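In Praise of the Incomplete Set

I own 4 of the little painted farm animals that Gredero packed into its cereal one summer when I was a kid, and I have no plans to own the rest. When I say this at toy shows, people look at me with real pity. There's a checklist! There are dealers two tables down with a whole case of them! And I smile and go back to my goose, my two sheep and the pig with the paint gone from one ear, because I love them and I think collectors have been taught to love the wrong part of the hobby.

I should explain where this comes from. My friend Soo-ah Ok collects plastic premiums of every kind, and she's the most organized person I know. She keeps a spreadsheet. Last June she had 413 figures logged, each with a column for color, a column for mold marks and a column for how close it brought her to finishing a set. I asked which one she liked best and she had to go get the boxes out. We spent the whole evening on the rug with them (a wonderful evening, by the way), and the one she kept picking up was a tiny bus driver from a line she'd never even identified. No maker's name, no list, no set. He wasn't in the spreadsheet at all.

I've been thinking about that bus driver ever since.

A checklist is a great tool for knowing what exists. I read them for fun, and I'll happily argue for an hour about whether the Plurkham knights came in two shades of blue or three. But a checklist was also, in most cases, an advertisement. The folded sheet in the Plurkham box had every knight lined up with a little square beside it, and that empty square was put there to get your parents back to the store. It worked on me at age seven, and it works on grown people with mortgages, who will pay more for the dull standard bearer than for the dragon because the dragon was common and they already have it.

I watched a bidder at a small auction go to $685 for a standard bearer. Maybe he adored it. I hope he did! But what he said to the man beside him was "that closes the page," and then he put it in his bag without unwrapping it.

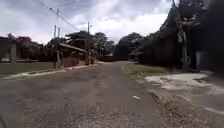 Closing the page is what worries me. I've known a few people who finished the big thing they were after, and most of them sold it inside a couple of years. Adebayo Chukwu, who got me started going to shows, put together a full run of Grera space figures, all the crew and all the aliens, and he told me the week after the last one arrived was the flattest week of his collecting life. He'd been writing letters and swapping with people for ages, and all that just stopped. He kept the letters and let the figures go. Now he buys whatever makes him laugh, and he's at the doors before anybody else with a thermos and a flashlight.

I know the answer to this, because Chinyere Oyelaran gives it to me every time we share a table. Somebody has to do the full sets, she says, or we'd have no idea what was made. She's right. The people who track down the odd colors and the foreign boxes have done the rest of us an enormous favor, and I use their work all the time. If you get your joy from the last empty square, please go fill it, and publish your photos so I can stare at them.

My quarrel is with the idea that this is the only serious way to do it. Look at how we sell to each other. "Partial set" in a listing means cheap. "Incomplete" is listed right next to "chipped" and "repainted," as if having three of something were damage. New collectors pick that up fast. A boy came by my table this spring with his allowance and fell hard for a single Plurkham archer, and then he asked how many there were altogether. I told him, and I watched his face do the math. He put the archer back. I've regretted that answer ever since, and I ought to have said that there was one, and he was holding it.

So I'd like to see more tables like the one Bukola Bashir runs, where everything is loose in shallow trays with no sets and no series names, and you just dig. She must put out 2,000 pieces on a good morning. People who would walk right past a boxed display stand there for an hour, turning over cowboys and divers and small green dogs, showing each other what they've found. They leave with three things that have nothing to do with each other and they're delighted.

I got the pig there. I haven't looked up who else was on his farm.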